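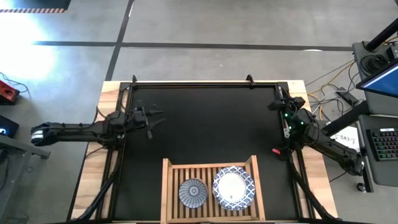 ## April 8, 2021 -- open day, Tilahun cell

Notes while I still remember them. Doors at 10, last group out a little after 3. The sign-in sheet has 60 names on it, which is more than we had in November, and a few people walked in without signing.

We ran the dish task on the two-arm cell. Tray at the near side of the black surface, the small spoke-pattern dish on the left, the big plate with the scalloped rim on the right. Left arm does most of the work. Right arm stays parked up by the rail until the handoff.

**Before the first group**

- Homed both arms, checked the grippers open and closed.
- Loaded the Serik config from last week. Did not touch the speed limits.
- Told everyone on our side: no one steps over the floor tape with the arms powered. This held all day.

**Groups**

Group 1 was from Jetgate. They build conveyor sorting and wanted cycle times. I gave them what we have and said it is slow -- the point of this cell is handling things that are not all the same shape. They asked how we pick the grasp point on a rim. Long talk, good questions. They want the write-up.

Group 2 was students. They mostly wanted to see it drop something. It did, once, the small dish, from low down onto the tray. No chip. The grasp was too far out on the rim and it slid when the wrist turned. Episode 324 in the log if anyone wants to look.

Group 3 was Uvora. Quieter. One of them asked what happens if the tray is moved in the middle of a run. I said we had not tested it properly. We tried it with the tray shifted to the left and the arm went to the old spot and stopped above it. Fair result, and we should have known the answer already.

**To do**

- Moved-tray test, at least 200 runs, before we show this to anyone again.
- Tie back the loose cable at the left wrist.
- Put the cell name on something visitors can read from behind the tape. I was asked four times.
- Send Jetgate the write-up.
- Ask Uvora if they will lend us their own plates for a week.

Powered down at 4:15. Dishes stay with the cell, please do not take them to the kitchen.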